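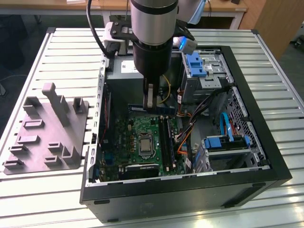

Orysia Prokopenko

I gave our old desktop its yearly clean-out last weekend and thought I'd jot down how I go about it, as my cousin Kieran keeps asking. It's mostly dust. We've got a dog, a wood burner and carpets, so you can imagine!

Shut the computer down, switch it off at the wall and pull out every lead. I take a quick photo of the back first (I once spent an entire evening hunting for where the speakers went). Then lay the tower on its side and take the panel off. Screws go in an egg cup, and the egg cup goes well away from your elbow.

Touch a bare metal bit of the case before you go near anything inside, and again whenever you've wandered off for tea. Wool jumpers off, please.

For the dust itself I use a soft 22 mm paintbrush, a clean one kept just for this, and a can of air in short puffs. Hold the fan blades still with a finger while you do it. I do mine outdoors in August if I can, but the back step with the door open is fine too. Keep the hoover nozzle for the carpet afterwards.

If a memory stick needs to come out, open the clips first and lift it straight up by its edges. It'll only go back one way round, so look for the little notch, then press until it clicks. Mine took two goes and some muttering.

Vents and filters get a rinse in the sink and a whole night to dry on the rack.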